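Is the Hurus wrist camera kit worth it for a two-arm bench setup?

Posted in Robot Arms & Grippers
7 March 2020

brightspur

Hi all, long post, sorry in advance. I help run a little shared robotics shop in Jorthorpe and we're looking at the Hurus wrist camera kit for our hand. It's the one with the tiny round fisheye that bolts in by the palm and looks out past the fingers. They want $699 for a set of 2 with the bracket, the cables and a license for their viewer software. We've got a loaner set until the end of March and I have to tell the others yes or no before it goes back.

What I like: it's really small and the install took me one evening, including dinner. The lens sees a ridiculous amount. Before this we had one webcam up on a pole and the hand blocked it every single time it got close to anything interesting, so we were basically driving blind for the last couple inches. Now I get my own fingers, the other arm with its black hand, and a good piece of the bench all in one go.

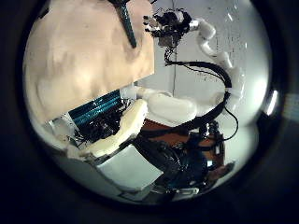 What I don't like so much is the cable. The one in the kit is stiff, and I've already rerouted it twice because it kept wanting to pull on the wrist when I rolled the hand over. The manual has one drawing for this and it's for a different arm. I ended up with a big lazy loop and a Velcro strap, and I'm not proud of it.

The other thing is exposure. I've left it on auto. When the hand points down at the bench I'm pretty happy, colors look right and I can tell one wire from another. When I tip the palm up, the ceiling takes over and goes almost white. I grabbed this one while I was moving the wrist through its positions: 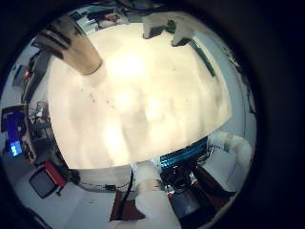

Palm up, auto exposure. Most of the middle is ceiling, and the room is squeezed in around the rim.

So my questions are, is there a setting I'm missing, is the cable thing normal, and would you spend the $699 or go with something like the Bergeron single camera, which is cheaper but has a much narrower view? We mostly do pick and place with small parts, plus some practice runs where one person drives the arm and we save the video for later. I'm fine with wiring, not so great with software, if that matters.

Thanks for reading all that!

Dumisani Modise

I've had the same kit on my arm for 3 months, so I'll take these in order.

Exposure: yes, there's a setting, and they hid it. Open the viewer, go to Device, then Advanced, and look for the metering drop-down. It ships on "full circle," so every bright thing anywhere in the view counts. I don't like "center" either for your kind of setup, because with the palm up the center IS the ceiling. Switch to manual, point the hand at your bench with the lights the way you normally have them, and drag the slider until the parts you're picking look good. Then save it as a preset and leave it alone. The ceiling will still blow out when you tip the hand up, but who cares, you aren't picking anything off the ceiling. The big win for me was that the picture quit pumping brighter and darker every time the wrist turned. If you're saving video to look at later you'll want that.

Cable: normal, sadly. Mine was just as stiff. I bought a softer replacement from Drirnano and it's a lot better at the wrist. Leave enough slack that you can roll the joint all the way both directions by hand with the power off before you strap anything down. Strap it above and below the joint, never on it. And keep your Velcro! I tried zip ties, put one on too tight, and spent a Saturday-length chunk of my life chasing video dropouts.

One more thing, since you do small parts. With a lens this wide, anything right up close gets enormous and bulgy and you lose all sense of how big it is. You get used to it, but plan on some clumsy hours first. My own habit is to come in slow, and once something fills most of the view I quit trusting my eyes for distance and go by the finger position readout. I also turn on the flatten option in the viewer for playback. It straightens out the middle pretty well, though it crops a good bit of the rim, so I leave it off while I'm driving.

Would I spend the money again? For two arms sharing a bench, yes. I like being able to keep an eye on the other arm while I'm working. If I had one arm bolted down and doing the same pick all day, I'd probably save the cash.

brightspur

Oh wow, thank you, I never would have found that menu. I went back in and manual is so much better, the preset took maybe a minute to set up. And yes to the bulgy thing. I've been getting a lot of views like this one and having to stop and think about what I'm even looking at.
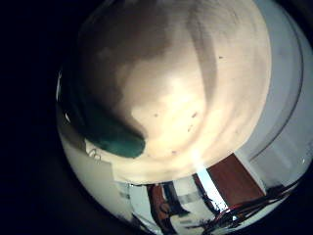
I'll try the slow approach with the readout on. Our readout is on a different screen from the viewer right now, so I'm turning my head back and forth like I'm at a tennis match, but I can move some windows. Do you know if the flatten option works on clips I've already saved, or do I have to record again?

Dumisani Modise

Works on old clips. Open the clip, then View, Flatten. It doesn't change the file unless you export it, so you can mess around with it all you like.

wrenchpile93

bergeron is fine. had one for a year. narrow but the picture is sharp and it just plugs in. $699 seems like a lot to me for two little cameras and a bracket, you could 3d print the bracket

gantrygirl

I'm going to half disagree with the post above. I had the Bergeron too, and for one arm doing one job it was great. As soon as we added a second arm I kept bumping it with the first, since it was never in view until too late. That's what got me to go wide.

Also, ask Hurus about buying the set without the software license. It isn't on the order page, but I emailed and they quoted me a lower price for just the hardware. You'd give up the flatten option and the presets, so for someone who says they're not great with software I'm not sure it's a good trade. Worth an email anyway. They took more than a week to answer me, so write before your loaner is due.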